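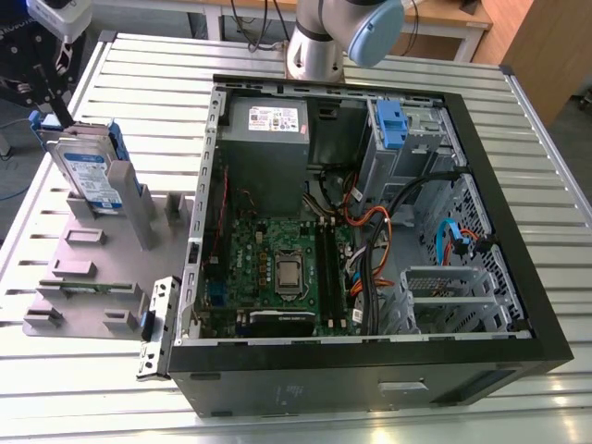

El Taller Gemesura es un proyecto estudiantil de robótica dedicado al desmontaje y montaje automático de ordenadores de sobremesa. Nació como asignatura optativa del Instituto Técnico Vandoveck y más tarde pasó a ser un club abierto a estudiantes de todos los cursos. Es conocido sobre todo por su participación en la Copa Tsolakis, una competición entre escuelas en la cual un brazo robótico debe retirar y colocar componentes de una torre abierta.

Historia

El proyecto fue propuesto por Zawadi Gachanja, profesora de electrónica, con el nombre provisional de Laboratorio de Desmontaje. En el primer curso se inscribieron 15 estudiantes, los cuales trabajaban solamente con simulación. El nombre actual se adoptó en enero del segundo curso, después de una votación entre los miembros, y viene de un programa de control escrito por Salim Urio y Faith Lyimo, entonces alumnos de tercer año.

Las primeras pruebas con un brazo real se hicieron con bloques de plástico. El paso a los ordenadores verdaderos fue más lento de lo previsto, porque los cables flexibles presentaban dificultades que la simulación no mostraba. Durante ese periodo el grupo redactó el llamado Cuaderno Brenetti, un manual interno donde se anotan los errores de agarre y las soluciones probadas. El cuaderno sigue en uso y contiene 2192 entradas.

Tarea

La torre se coloca acostada sobre la mesa de trabajo, sin el panel lateral, de manera que el brazo puede acceder al interior desde arriba. A la izquierda de la caja se fija una placa con soportes, en la que cada pieza tiene una posición conocida. Los ejercicios más habituales son la inserción de un disco duro con su bandeja en la jaula metálica, la colocación de un módulo de memoria en su ranura y la conexión de un cable SATA.

Los estudiantes distinguen entre tareas rígidas y tareas blandas. Se llaman rígidas aquellas en que la pieza no cambia de forma, como el disco o la memoria. Las blandas son las que incluyen cables, y en el reglamento del club reciben una puntuación doble. El módulo de memoria se considera la prueba rígida más difícil, ya que una inclinación pequeña es suficiente para que no entre en la ranura.

Organización

El club se divide en tres equipos: agarre, visión y seguridad. Cada equipo tiene un responsable elegido por un curso. Los miembros nuevos pasan nueve semanas en el equipo de seguridad antes de poder mover el brazo sin supervisión. Esta norma fue introducida por Sharon Temba y ha sido discutida varias veces en las asambleas, sin que se haya modificado.

Las sesiones empiezan a las cuatro de la tarde. Antes de cada una se revisa la posición de la placa y se comprueba que el botón de parada funciona. Al terminar, los datos de los intentos se guardan con el número del ejercicio y las iniciales del operador. 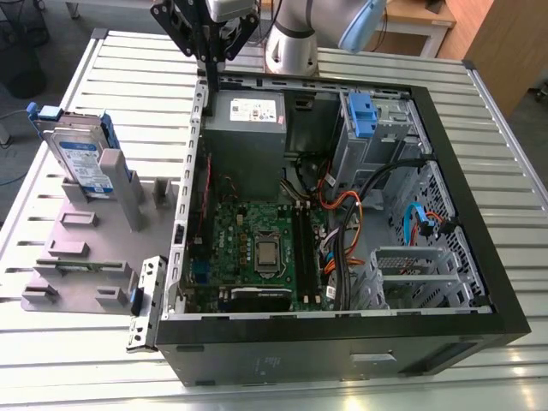

Morenike Adeyemi opinó en el boletín del instituto que el club daba demasiada importancia a la velocidad y que un alumno aprendía más de un disco mal insertado que de diez inserciones correctas. Propuso además que cada intento fallido se explicara por escrito. La propuesta fue aceptada en parte: desde entonces se exige una nota breve para los fallos de las tareas rígidas, mientras que para los cables la nota es voluntaria.

Participación en la Copa Tsolakis

El taller ha participado en tres ediciones de la copa. En la primera no pasó de la ronda inicial, debido a un error en la calibración de la cámara. En la segunda obtuvo 2562 puntos y el cuarto lugar de la clasificación general. En la tercera recibió una mención del jurado por la documentación técnica, aunque fue eliminado en la prueba de conexión de cables.

El reglamento de la copa permite corregir a distancia la trayectoria del brazo una sola vez por ronda. El taller ha preferido en general reservar esta corrección para la memoria.

Material docente

Una parte del Cuaderno Brenetti se utiliza en las clases de primer año de Vandoveck, en la unidad sobre arquitectura de ordenadores. Los alumnos identifican primero a mano la fuente de alimentación, el procesador y las ranuras de memoria, y después escriben la secuencia de movimientos que debería seguir el brazo. La versión adaptada fue preparada por Lyimo y Temba.

Véase también

Robótica educativa
Desmontaje automático
Copa Tsolakis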